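Section 4. Setting up and loading your mini fridge

I wrote this part of the Oltham guide after setting up more of these little fridges than I care to admit, so take it as one owner talking to another! It covers the 2517 and the 2607. The two are close enough that the steps match.

1. Pick a spot with some breathing room behind it. A table is fine as long as it's level and doesn't wobble when you pull the door. I like a cloth underneath (it saves the tabletop from scratches).

2. Open the door all the way and have a good look around before you plug anything in. Find the vent, the fan grille and the round dial, and get used to where they are. 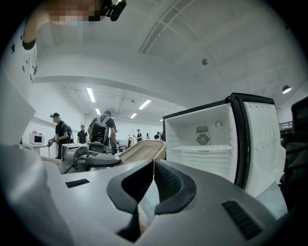 Fig. 4-1. Door open, with the shelf, fan grille and control dial inside.

3. Wipe down the walls and the shelf with a damp cloth and a drop of dish soap, then dry everything. Don't forget the gasket, crumbs love it in there.

4. Slide the shelf in and press gently on both ends. If it rocks, take it out and try again.

CAUTION: Never push food up against the fan grille. Leave a gap you can get your fingers into.

5. Load the shelf with small, light things first.

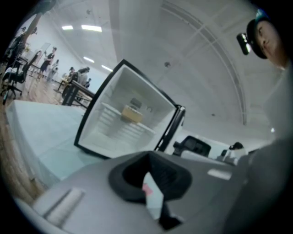

I put little boxes up there and save the bottom for taller stuff, like a milk carton or a jar of pickles. If you have to lean the fridge to move it, empty it first, then let it stand upright for 50 minutes before you switch it on.

6. Close the door slowly and check that nothing inside is holding it open.

7. Keep your packing cardboard until you're sure the fridge is staying put. I stash mine flat behind a closet door.

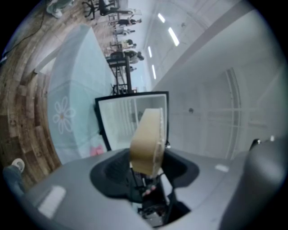
8. Set the dial to the middle and leave it alone overnight. I know, it's tempting to fiddle! Adjust it a little at a time after that.

NOTE: The spare shelf is part 1708, and it fits both models.

Related items
Berge shelf liner, cut to size
Dernemora door gasket cleaner
Budau fridge thermometer
Section 5. Defrosting and cleaning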